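Trukmont – Célula de manipulação Cedar
Lista de inspeção após ocorrência: garras portáteis, par esquerdo/direito
Data: 2018-11-16
Inspetora: Graziella Villa
Motivo: perda de sinal da garra direita durante a tarefa de colheres e abertura não comandada dos dedos
Tarefa parada até encerramento dos itens marcados NC

Legenda: C – conforme; NC – não conforme; NA – não aplicável

1. Corpo e dedos

1.1 Fixação dos dedos às bases: C
Sem folga perceptível à mão nas duas unidades.

1.2 Superfície de contato dos dedos: C
Desgaste superficial na garra esquerda, dentro do aceitável. Reavaliar em fevereiro.

1.3 Curso completo de abertura e fechamento: NC
A garra direita hesita perto do fim do fechamento. Repetido em 30 ciclos, com falha em quatro. A esquerda completou todos.

1.4 Parafusos do suporte superior: C
Reapertados. Marcar com verniz na próxima parada.

2. Cabos e conectores

2.1 Isolação dos cabos: C

2.2 Alívio de tração na saída da garra: NC
O cabo da unidade direita trabalha dobrado junto ao conector. Movendo o cabo à mão, o sinal caiu duas vezes. Causa provável da ocorrência, ainda não confirmada. Conector enviado à Clundbridge para análise.

2.3 Percurso dos cabos no piso: NC
Cabos soltos e embaraçados atrás da mesa. Risco de tropeço e de puxão sobre a garra em uso. Instalar canaleta antes da liberação.

2.4 Folga do cabo com o braço do operador estendido: C
Medida de 400 mm na esquerda e 600 mm na direita.

3. Posto de trabalho
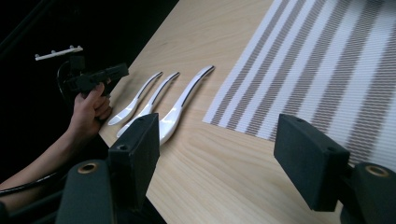
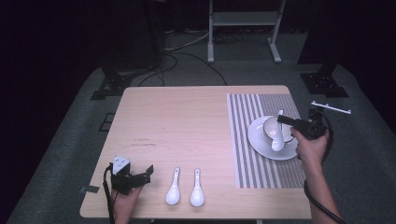 Tarefa com colheres brancas sobre a mesa de madeira clara, com jogo americano listrado e garras portáteis pretas.

3.1 Estabilidade da mesa: C

3.2 Bordas e superfície do tampo: C
Riscos leves e manchas, sem farpas. Limpar antes do próximo turno.

3.3 Louça sem trincas ou lascas: C
Uma colher caiu sobre a mesa na ocorrência e não quebrou. Retirada do conjunto por precaução.

3.4 Iluminação da área: NC
Leitura de 186 lux no centro do tampo, abaixo do mínimo interno da célula. Acrescentar luminária lateral, sem reflexo direto na louça.

4. Registro e parada

4.1 Alarme de perda de sinal: NC
O alarme só disparou depois da abertura dos dedos. O programa deve manter a última posição comandada e avisar o operador. Alteração pedida ao responsável pelo software.

4.2 Registro de eventos gravado: C
Arquivo copiado e anexado à ocorrência.

4.3 Botão de parada ao alcance do operador: C

4.4 Proteção ocular: NA

Parecer: garra direita bloqueada e etiquetada. Garra esquerda liberada somente para ensaio sem louça. Nova inspeção dos itens 1.3, 2.2, 2.3, 3.4 e 4.1 após correção – repetir os 30 ciclos com o cabo em movimento.

G. Villa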